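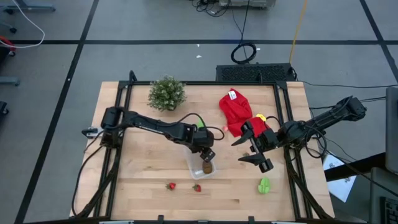
Hatem Mansour

3. Working Rules for Two-Arm Tabletop Cells

3.1 Scope

The rules in this section apply to cells in which two arms are fixed to a common frame and share one work surface. They were drawn up at Sullbridge and later adopted, with small changes in wording, by the Prernon laboratory. Mobile units are covered only where they stand or travel near an occupied cell. Payload testing and work with heated tools fall outside the scope and remain under the site's general machine rules.

In this section, "operator" means the person controlling the arms, and "attendant" means a second person who may place or remove objects. One person may not fill both roles during a session.

3.2 The work surface

Figure 1 shows a cell with the arms mounted on opposite sides of the frame and both grippers over the table. The left gripper is above a clear container while the right one is open over the wood nearby. In this arrangement the reach of each arm must be treated as covering the whole table. Dividing the surface into a left half and a right half, as the first draft of the rules proposed, gives the attendant a false sense of where it is safe to put a hand.

Rule 1. No hand enters the space inside the frame until both arms have been paused and the operator has said so aloud.

Rule 2. Objects needed for the task, and any objects left on the table as background, are entered on the session sheet before the arms are enabled. Soft items such as cloths are listed with the rest. An item added later requires a new line on the sheet and the operator's initials.

Rule 3. Small debris is cleared between sessions. Crumbs and fragments may be left in place within a session, provided that they do not affect the task being recorded. Where real food is used, it is thrown away at the end of the day and the surface is wiped.

Rule 4. The commanded height of each gripper has a lower limit, set for the surface in use and checked again whenever the table or the fingers are changed.

3.3 Cables

Cable faults accounted for most of the stoppages reported during the review, which covered 800 sessions. For this reason the rules treat cables as moving parts. A cable that wraps or loops at the wrist, as on both arms in Figure 1, must be checked through the full range of wrist rotation at low speed before the first session of the day. The check is made with the gripper empty.

Rule 5. Slack in a wrist cable must be enough for full travel and must not hang below the fingertips at any point in that travel.

Rule 6. Cables that leave the frame and run across the floor are kept out of the attendant's standing area. If this cannot be done, the attendant's position is moved — the cable is not to be stepped over as a matter of routine.

Spare lengths on the floor are permitted outside the standing area. Prernon asked for a stricter version of this clause and now applies one locally.

3.4 The area beyond the frame

A cell rarely stands alone. In Figure 2 the view past the gripper takes in a post and rail, an arm marked TROSSEN, a second arm to the right, and two white mobile robot units on the floor farther back. An office chair and storage racks are also within the same open room. The rules therefore extend past the table edge.

Rule 7. A mobile unit may not be driven toward an occupied cell unless the operator of that cell has agreed to the movement. Parked units are left with their drives disabled.

Rule 8. Chairs are kept outside the walking path used by the attendant. Parts are collected from storage before a session begins, or after it has been paused.

Rule 9. Status lights on an arm are not accepted as proof that the arm is safe to approach. The operator's spoken confirmation is required in every case.
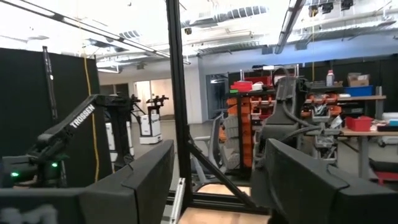 Benkirane objected in written comments that Rule 9 places too much weight on speech, and asked what an attendant should do in a room where several cells are running and more than one operator may be talking. The comment went on: "A spoken word can be meant for the next table. We would prefer a switch held by the attendant, with speech as the backup."

The objection was accepted in part. From June, Sullbridge has required operators to name the cell when giving confirmation, and the attendant must repeat the name before reaching in. A held switch is under trial at Plaststead, where 700 sessions are planned before the rule is reopened. Until then Rule 9 stands as written.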